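Filed under: Workshop, Robots, Grumbling

Drullen says its arm kit goes together in 28 minutes. I'm at 12 evenings. Ayman Bennani lent me his good hex keys and his opinion — the wrist bracket is junk — and I agree. Spending $40 on a stiffer one might help. I doubt it.

Views from the wrist camera, gripper finger poking into the first three:
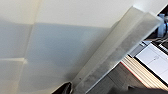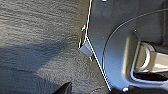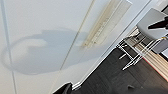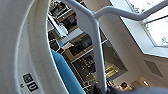 Next up

Cable routing, again.

Recent posts
- Is the Maillard gearbox worth it?
- Jedbridge shop hours

We use cookies. Accept / Manage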